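Robot club takes on the bathroom

2018-04-14

If you missed our meetup today, you missed a good one! The Ermont student robot club is deep into its Trenau project, which means teaching a humanoid to tidy up a vanity counter and pick things up off the floor. I've been tagging along since February and I'm still not bored. 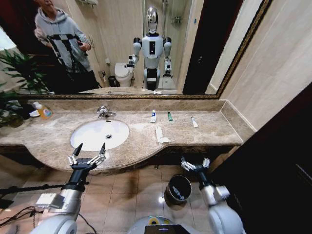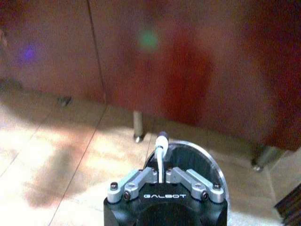
Ah-rin Baek, who runs the Saturday group, has 12 students on the team this spring and a list of 32 small tasks for them to get through (toothpaste tube to the right of the sink, that kind of thing). Two of the kids spent most of the morning arguing over grip force. I loved it. The next open session is at Mukmont, and you can just show up.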